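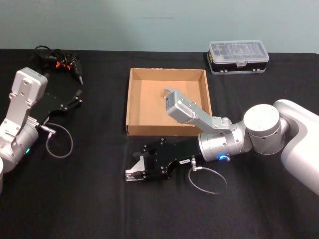
Warkham Extends Small Hardware Recycling Program Through July

WARKHAM, 2018-02-25 -- The Town of Warkham has extended its small hardware recycling program through the end of July, following a trial period at the Uvico Street depot. Residents may continue to bring in screws, hinges, brackets and similar household metal at no charge.

The program was introduced after residents asked for a way to dispose of small metal items that curbside collection does not accept. During the trial, 67 households registered with the depot. Material is sorted on site and sent to Warkov Metals for processing.

Under the extended schedule, the depot will accept hardware in the morning on the first working day of each month. A second drop-off point will open at the Ryu Road library, where staff will provide a covered bin near the parking lot entrance. Each household may bring up to 2 boxes per visit.
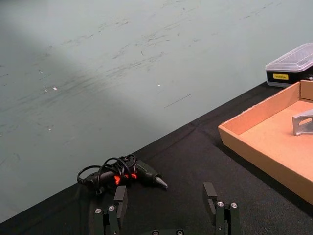
A wall beside a table covered in black fabric.

Items should be free of wood, plastic and glass before they are brought in. Paint cans, batteries and electrical parts will not be accepted at either location and should be taken to the county transfer station. Contractors and other businesses are asked to arrange a separate appointment with the Department of Public Works.

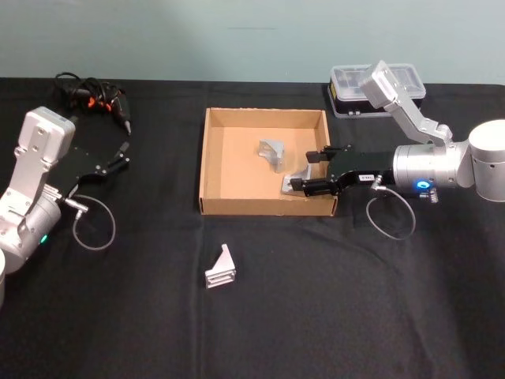 Do residents need to register before dropping off hardware?
Registration is required once per household and may be completed at the depot or by mail. Households that registered during the trial remain on the list.

Registration forms are available at Town Hall and at the Ryu Road library during regular hours. The department will report on use of the program before the summer budget review.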